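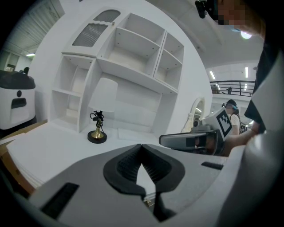

Where we are with the Purum demonstrations

Hi Maëlys,

February went by fast, so I'll pick up where the last report stopped. We've moved off the single-hand tasks and into the two-hand set, and I'm really pleased with how that's going! The small brass bell is in the rotation now, along with the other tabletop objects, and it has taught us more than I expected (it's a fussy little thing to grip, with that slender handle and a base that likes to slide).

Data first. You asked for 800 usable two-hand demonstrations by the end of this phase and we have 875. A demonstration counts as usable if both grippers were tracked from start to finish and the object ended up where the task card says. We threw out 128, nearly all of them from the first stretch, when people were turning their wrists so far that the marker plate on top of the gripper dropped out of sight. Once I moved that warning to the top of the instructions the losses mostly stopped. Should have done it sooner, I know.

The part I'm excited about: contact-weighted sampling

Gavov had the idea of training more heavily on the moments right before the fingers close, and less on the long reaches across the table. We tried it on the bell first. The policy trained the old way lifted it in 11 of 20 trials. With the new weighting it got 16 of 20, same data, same training time. That's one object and twenty trials, so please don't put it on a slide yet, but I ran the whole thing again with a different seed and got 15. The failures look different too. Before, it would close too early and knock the bell over. Now when it misses, it mostly closes a bit high and slips off.

What isn't working

Handing an object from one gripper to the other is still rough. The soft finger pads hold fine, but the two arms disagree about when to let go, and the policy tends to wait forever. Sinik thinks we need a longer history window. I think we need more examples of slow handovers, and we've agreed to try his way first because it costs us nothing but computer time.

Money and equipment

Spending is on plan. I'd like to move $2,000 from travel to spare finger pads and storage, if that's OK with you. Perrin has the quote and can send it over.

Next up

Repeat the bell comparison on four more objects, run the longer history window on handovers, and write up the sampling method properly so the other group can try it. I'd love to have you come by for an afternoon and try the grippers yourself. Mornings are usually booked solid, but anything after 2 works.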